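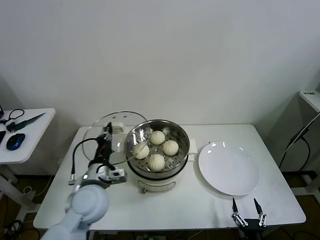

# Caris table-top electric steamer

A small electric cooker with a steamer basket that sits on top, sold as a set with a glass lid. It suits one or two people, or a kitchen where the hob is already full. Four buns fit in the basket in one go with a little room between them.

## What you get

- White electric cooker base with a curved control panel on the front
- Stainless steel steamer basket with a perforated floor
- Round clear glass lid with a metal rim and a white knob
- Mains lead
- Printed instructions

Plates are sold separately. A large round white one from the Tusham range will take a full basket of buns.

## Details

| | |
|---|---|
| Power | 900 W |
| Basket material | Stainless steel |
| Lid | Glass, metal rim |
| Colour | White |
| Steaming time, chilled buns | 13 minutes |
| Steaming time, frozen buns | Over 14 minutes, depending on size |
| Guarantee | 5 years on the base, lid not included |

## Using it

Fill the base with cold water up to the line on the inside, set the basket on top and switch on. Put the food in once steam is coming through the holes. Leave gaps, as dough swells while it cooks and buns that touch will tear when you pull them apart. A square of baking paper under each one stops the bottoms sticking.

Take the lid off by the knob and tip it away from you. Water collects on the inside of the glass, so let it run off to the side before you lay the lid down. Lift the basket out with a cloth or oven gloves. Buns left in the basket with the lid on go soggy underneath, and are best moved to a plate within a few minutes.

## Cleaning

Basket and lid can go in the dishwasher. The base must not be put in water. Wipe it with a damp cloth when it has cooled, and dry the panel. In hard water areas, boil a little white vinegar and water in the base about once a month, then rinse it twice.

## Spares

We keep baskets, lids and lid knobs in stock. The older Kiss lid is slightly smaller and does not fit this model. The Prutudar basket does fit, but it is shallower and large buns may touch the glass.

Page last checked 2018-10-21.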